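Participants wanted: does a two-minute timer change how people brush?

You have seen the claims. Brush for two minutes, use this angle, buy that brush, and your gums will thank you. We at the Grutach study group in Grirnosside have read a lot of these claims and are not convinced most of them were ever tested on people with jobs and children.
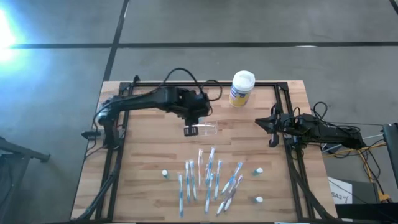 So we are looking for 139 adults who will brush at home for 49 days and keep a plain paper diary. Half will get a timer. The other half will get nothing but the diary, and we suspect the diary may do as much as the timer — we would like to be proved wrong.

An earlier survey by our Jirkimness office drew 3,285 replies. Nearly everyone said they brushed twice a day. We have our doubts.

What you would do
Come in twice for a gum check, 30 minutes each, any Wednesday after 4 p.m.
Write down when you brushed, including the nights you skipped.
Use a manual brush for the whole study.
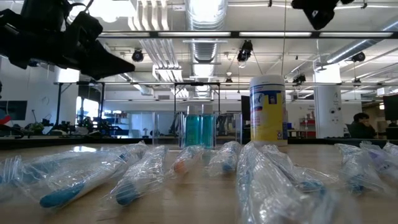

Who can apply
Adults 18 and over living in or near Grirnosside. No braces, no gum surgery in the past year. Dental staff are not eligible, and neither are people who sell dental products.

We pay a flat fee after the second visit. You will not get whiter teeth out of this, and we won't give dental advice.

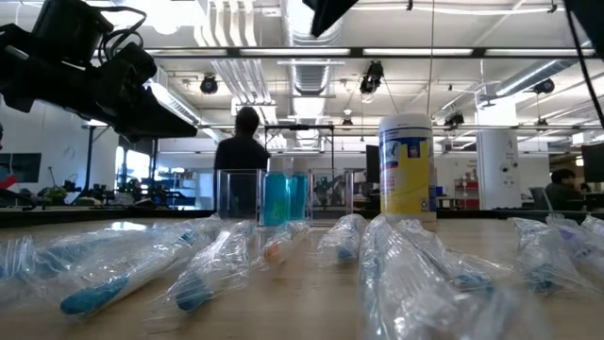

Toothbrushes in clear plastic wrapping.

Apply at the Grutach front desk before the end of June. Ask for the diary study.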